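Filed under: Workshop & Kit > Planning your first build

How to budget for a two-arm tabletop robot cell (without forgetting the boring bits)

We use cookies to remember your settings and see which guides get read. Accept all | Manage choices

If you are pricing up a pair of small robot arms for a lab, a classroom or a spare corner of the workshop, the first thing you will do is look up the cost of the arms. Of course you will, they're the fun part! But the arms were well under half of what we spent, and I wish I had started from the table and worked upwards. So this guide goes in that order.

I've now planned three of these cells and helped Leena Valtonen with a fourth, and every one of them has been a joy to put together. Our latest came to 2,867 euros all in, with the computer left out as we already had one. Yours will be different, but the headings should carry over.

Step 1: Write down the jobs before you write down the parts

Take one sheet of paper and list the tasks you want the arms to do in the first six months. Be dull and exact about it. "Pick a small block out of a tray and put it on a mat" is a good entry. "Manipulation research" isn't, as you can't buy a table for it.

Next to each task write the heaviest object, the widest object, and whether it needs one arm or two. That last column matters most for the money. Milan Postma did this for his group and found that only one job on his list needed both arms. He bought one, put the rest towards a better gripper, and added the second arm in May when he had more to spend.

Step 2: Size the table from the reach

Mark out the reach of each arm on the floor with masking tape. Have the two areas overlap in the middle by a good margin, or handing things from one arm to the other will be a misery. Then draw your table around the tape.

Buy a top that is thick enough to stay flat with the arms mounted on one edge. A wooden top is cheap, easy to drill and easy to replace. It will get scratched. Put a second top in the budget for year two and stop worrying about it.

Step 3: Rail first, then everything that bolts to it

Please get a proper slotted aluminium rail for the front edge. Fixing the bases straight to the tabletop saves a little on day one, but you'll be filling holes and drilling new ones each time you want the arms closer together. With a rail you loosen the bolts, slide, tighten and carry on — it takes minutes.

Price these together as one line:

Rail, cut to length (ask the supplier to cut it, a clean square end is worth the fee)
Mounting plates, one per arm
Slot nuts and bolts, and then the same again as spares
Corner posts and lighter framing if you want walls

We got our rail from Bekach and the plates from Smits, who will drill to a drawing. Allow 17 working days for drilled plates. I forgot that once and had two lovely arms sitting in their boxes for most of a month.
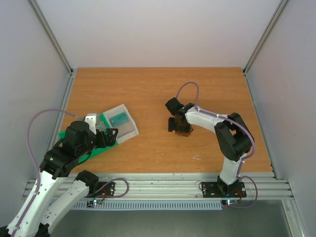 Walls are the next thing people cross off to save money, and I'd argue for keeping them. Plain white panels on three sides give you a steady background and stop a dropped part from rolling off behind the bench. They also keep visitors' elbows out of the way. Matt is better than gloss. If you're using a camera, hold up an offcut under your own lights before you order the full sheets.

Step 4: Cables and power

Here is where most first budgets come apart, mine included. I'd put down a small round sum for "cables" and went over it before the second arm was even connected.

Each arm needs a cable run long enough to follow every joint to the end of its travel with some slack left over. Measure it with string while you move the arm by hand. Then add the power leads, whatever control board your arm uses, a power supply with headroom, and a length of duct to tuck the lot under the front of the table. Marloes Dierckx, who wired our second cell, buys her cable in a bright colour so that she can follow it by eye when something stops responding. I copied her straight away. It costs the same and it's such a pleasure to work with.

Put in an emergency stop that cuts power to both arms. Don't leave it for later.

Step 5: Things for the arms to handle

Trays, blocks, mats, little containers. They're cheap one by one and the total still surprised me. Buy at least two of everything, because the day you lose the only block of the right size is the day somebody comes to see a demo. Coloured mats are handy for marking out zones and can be swapped in seconds.

Set aside 20 euros a month for this and spend it. You'll have new ideas all the time!

Step 6: Spares, and the quote trick

Servos wear. Grippers wear faster. For each pair of arms I keep two spare servos of the size used at the wrist, one of the bigger ones, and a full set of fingers. If you print your own fingers, budget for the filament and for the failed prints.

When you ask for quotes, ask each supplier for the arm and the spares on the same sheet. Zullex and Kemetti both came back to us with a price for the kit alone. Once we asked for the spares too, the cheaper kit turned out dearer over two years.

Step 7: Add the time

Building a cell took Boonmee Pongsiri and me 28 hours, and that was our third go at it. Double it for a first attempt. If you're paying somebody, that is real money and belongs in the plan. If it's your own evenings, write it down anyway so you can promise people a sensible date.

Last of all, add ten per cent on top and don't tell anyone it's there. We spent ours on better lights.

Tülin Tatlı has offered to go through the framing cut list in the next guide, with the drawing we send to the supplier.

Get new workshop guides by email, once a month. Enter your address to sign up. You can unsubscribe at any time.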